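Latow Film Nights
Progress report to the Plunberg Arts Fund, second period
Prepared by Yolanda Thibodeaux, program coordinator

Summary

The grant pays for a season of free and low-cost film screenings in Josdale, along with a small program of short films made by people who live in the district. We are now past the halfway point. Screenings are on schedule. The shorts program is behind by one title, and the budget is close to plan apart from equipment hire, which is dealt with below.

Attendance

Total attendance to the end of July was 2,896. The hall seats 100 when we use the centre aisle as an aisle, and we have kept to that number at every session. The family matinees filled most often. The late sessions were weaker, and the subtitled dramas in particular drew small houses, though the people who came tended to come back.

We moved the evening start from 8 pm to 7 pm after the first few weeks. Parents had asked for it and so had people relying on the last bus. We'll keep the earlier time for the rest of the season.

Programming

The first block was built around courtroom films and the second around musicals. The musicals did better at the door. Our best night of the period was a singalong, which we had put in as a late replacement when a print licence fell through. We have asked the distributor about a second singalong and are waiting on a price.

Two of the titles named in our original application could not be licensed for public screening at a cost we could meet. We replaced them with films of a similar age and rating, as the funding agreement allows. The revised list was sent to the fund with the last invoice.

Short films

The program supports local filmmakers with a small production payment, use of our sound gear and one screening before a main feature. Four of the five shorts are shot. Three have been screened. The fourth is in the edit and should be ready for the next block.

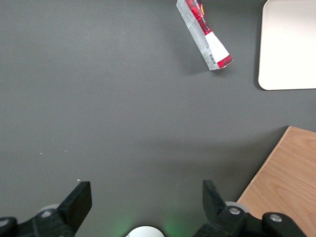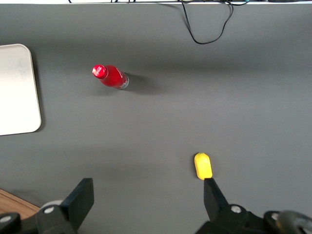

The fifth short, with the working title Alcantara, has changed hands. The first director took a job interstate and the writer has taken over, with our agreement and no change to the payment. It is a kitchen comedy told almost entirely with things on a table, so most of the remaining work is props and lighting. Red is the colour the writer wants to carry through it. Shooting is planned over two evenings. The finished film will run for under ten minutes and will be captioned like the others.

Sound on the first two shorts was poor in places and we had comments about it on the night. We have since bought a second microphone out of the production line and set aside an hour with each crew before they shoot. The third film was much clearer.

Access

All evening sessions in this period had open captions where the distributor could supply them. We could not get captions for three of the older titles, and said so in the printed program. The hearing loop in the hall was tested and works in the front half of the room only. The hall managers have a quote for fixing the rest.

Two wheelchair spaces are held at every session until the film starts. They were used regularly at the matinees.

Budget

Spending on licences, hall hire and printing is in line with the approved budget. Equipment hire is over. The projector we had expected to borrow was not available and we hired one for the first block. We have covered the difference from door takings and are not asking for more money. Roughly 60 per cent of the grant has been spent. A full statement is attached.

Next period

The next block is six thrillers and a closing double bill. Alcantara will screen before the first half of the double bill if it is finished, and otherwise at a separate session in the same week. We will run the audience survey again on paper, as very few people filled in the online one.

We would like the fund's approval to move the unspent part of the travel line into captioning. No visiting speakers are booked and the travel money is unlikely to be used. Please let us know by the end of the month if this needs a formal variation.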